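# Chapter 8: Gathering Examples

By now you have spent several chapters with a learner that was handed everything it needed. The examples arrived in a tidy folder, the labels were right (or right enough), and all you had to do was choose a model and let it run. I hope you enjoyed that, because it is a pleasant way to begin, and I would not have wanted you to start anywhere else. But somebody had to fill that folder, and in this chapter the somebody is you.

Our task is a humble one. We want a gripper to take hold of a long, slender thing and keep hold of it, even when other things are lying nearby. You and I do this with a broom handle without a moment's thought, which makes it hard for us to say how it is done. So we won't try to say it. We will show it, again and again, and write down each showing in a form the learner can use. One complete showing, from the first movement to the last, is called an **episode**, and you will be very tired of the word before we reach the exercises.

When I first taught this material at Tustine, I asked every pair of students to record 100 episodes in a single afternoon. They did it, too, bless them, and the results were nearly useless. Each pair had found one comfortable way of approaching the object and had repeated it until the clock ran out. The learner trained on those episodes did nicely as long as the object stood exactly where it had always stood. Move it a hand's width and the fingers closed on air! The next September I asked for only 51 episodes, with a fresh layout before each one, and the learners that came out of that class were a good deal steadier.

We will do our recording in Plerkon, the simulator you set up in Chapter 2. Working in simulation lets us scatter objects freely, change the floor and the lighting between episodes, and start over without picking anything up off the carpet. It has its own troubles, and the section on the Gál test will take those up at some length, but for learning the craft of collection I know of no kinder place to start.

Each step of an episode stores a view from the camera near the gripper, the position of the fingers, and the command you gave. Look over a few stored views before you go on. It is a slow habit, and I recommend it warmly.

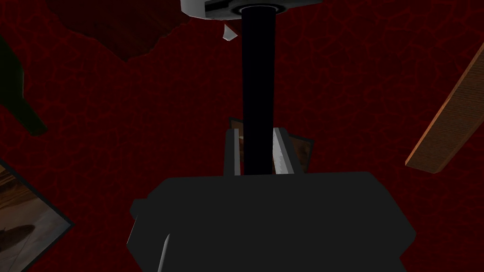 **Figure 8.1** A simulated view over the gripper, with a dark column between the two fingers and other objects lying on a red surface.

Notice how much of such a view belongs to the gripper itself. The learner has to cope with that in every step, and it must also work out that the bottle and the plank have no part in the job. We never tell it so directly. It can only gather as much from many episodes in which the clutter changes and the task stays the same.

Before reading Section 8.1, open the Gidville starter set and play through a handful of episodes at half speed. Keep a notebook beside you and jot down anything that you would have done differently.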